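**Viltholm gripper and controller comparison — progress report, second period**

Status: on schedule. One controller still to be tested.

The work in this period was done in simulation, as set out in the plan. We compared two controllers, Jibrin and Fidska, on the same two-armed robot with the same parallel grippers. The task is opening and closing the drawers of a bedroom dresser. We chose it for the thin handles, which gave us the most trouble in the first period.

The dresser has four drawers, each with a handle in its own color, so a run can be called by drawer and handle without mix-ups in the logs. The lamp and the pumpkin stay on top in every run. A run that knocks either one over is scored as a failure, even if the drawer opens.
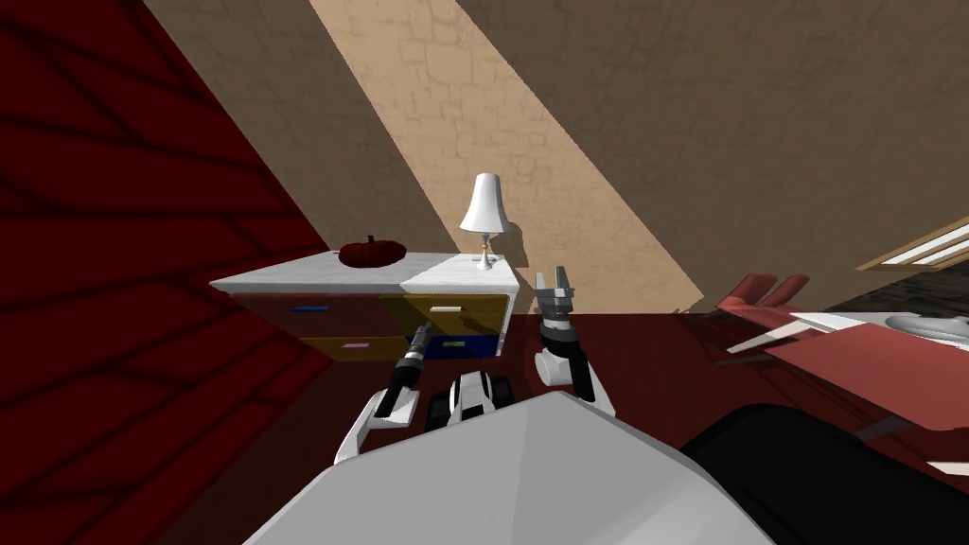 We logged 3762 runs before the cutoff. Most were single-drawer runs with the left arm, with the right arm held up and out of the way. Two-arm runs are a smaller share and are not scored yet.

**Jibrin.** Smooth on approach and easy to tune. It slows down well ahead of the handle, which costs time but keeps the fingertips lined up. Its weak point is the lower row, where the wrist runs close to its limit and the controller tends to stop and replan.

**Fidska.** Faster on the upper row and less steady on the lower one. In the last batch of 51 lower-row runs, 47 reached the handle and closed on it. That is better than we had before the wrist limits were changed, but the pull afterward is still rough — the drawer often opens partway and sticks.
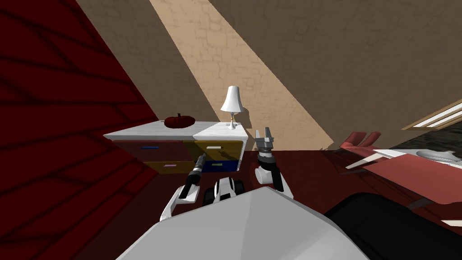 *Fig. 2. Left gripper pointed at the drawer fronts; right gripper open, to the right of the dresser.*

We also looked at the view the controllers work from. It sits behind the arms and takes in a lot of the robot's own body, and the left gripper can hide the handle it is going for. Jibrin copes by holding its last good estimate. Fidska does not, and several of its misses came right after the handle went out of view. We tried shifting and tilting the view. This helped on some drawers and hurt on others, so we have left the starting setup as the standard for scored runs and will report the shifted views on their own.
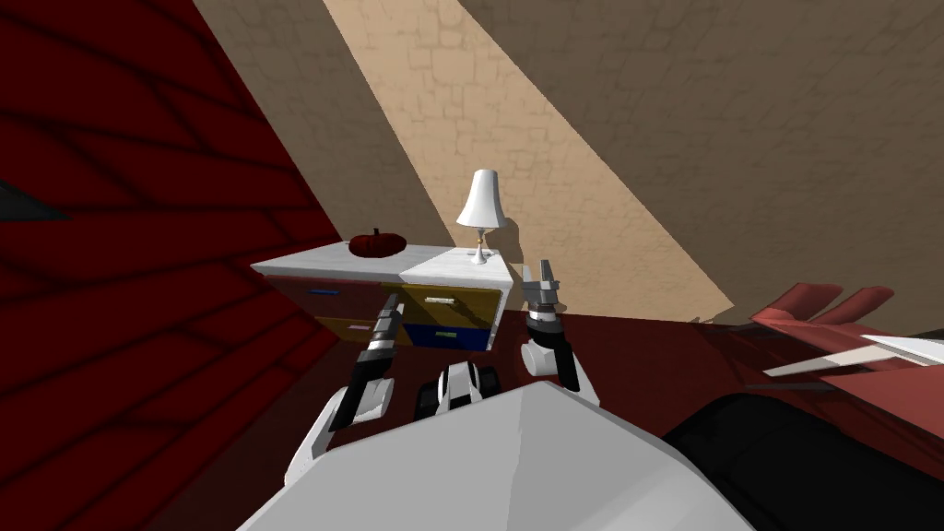

The view question also affects the budget. The plan allows for one camera on the real robot. If the handle problem carries over from simulation, we would ask to move money from the spare gripper line to pay for a wrist camera. We are not asking for this now.

**Problems in this period**

- A logging fault dropped the gripper force values from one early batch. The batch was rerun.
- The Deltoseck controller arrived later than agreed and has only been installed, not tested.

**Next period**

- Run Deltoseck on the same drawers and the same scoring.
- Score the two-arm runs.
- Settle on one controller for the hardware trials, planned for December.

Spending is within the approved amount. The cost table will be sent separately.

Report prepared 19th September.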